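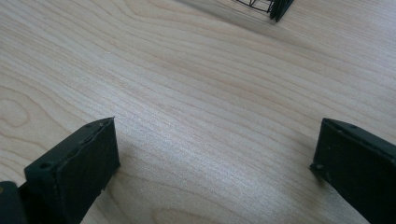
*Tabletop, light wood — middle area clear, no stains or scratches showing.*

**Stodlow craft room: table check, August**

- [x] **Surface.** Such a pretty top, with that looping swirl in the grain toward the left! I ran my palm over all of it and didn't find a single splinter.
- [x] **Finish.** Still has a soft sheen in the middle. Please stick to a damp cloth and a dry one after — the strong spray has already dulled the old table next door, and I'd hate to see this one go the same way.
- [x] **Legs and bolts.** Tightened 2 bolts on the window side, which had worked a little loose over the summer, and now it stands nice and steady.
- [ ] **Felt pads.** One is missing. Isuvetti sells them in packs of 54, more than we'll ever need, but the Marinho room could use a few too, so I've put in for a pack.
- [ ] **Edges.** Back corner feels a touch sharp to me (I may be fussy, having caught my sleeve on it). Light sanding before the children's class, please.

Fine to use meanwhile. Next check when the pads arrive.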